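Tillemero Community Help
Household and Kitchen

Replacing a missing bowl from a discontinued set
Posted by Vy Đàm, 27 May 2025

I am responsible for the kitchen inventory at a shared residence in Dondale. Our dinner service is the Gomlow line in cream, which the supplier no longer stocks. We are short 13 bowls. Is it acceptable to mix in a similar color from another maker, or should the full set be retired? The budget for this year closes in November.

Raphaël Poulain
Mixing is acceptable in most residences, provided the rim shape and the diameter match. Bowls of different widths do not stack safely, and the upper ones may tip when a cupboard is opened. Please request two sample pieces before placing an order and compare them with your own in daylight. Cream is a difficult color to match – some makers lean toward yellow, others toward green or gray.

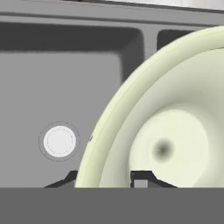 Cream bowl with a slight yellow-green tint and a thick, rounded rim.

Should the shades differ noticeably, place the new bowls on separate tables so that they are not seen side by side. Residents seldom object to this arrangement.

Nhàn Doãn
Try the resale counter at Quan. They had Gomlow plates last year, not sure about bowls.

Rodrigo Garcia
I would advise against retiring the set. Our residence replaced four place settings with plain white and kept the remainder in use. White beside cream looks intentional, whereas two creams may look like an error. Please also confirm that any new pieces are rated for a commercial dishwasher – household ware is often not.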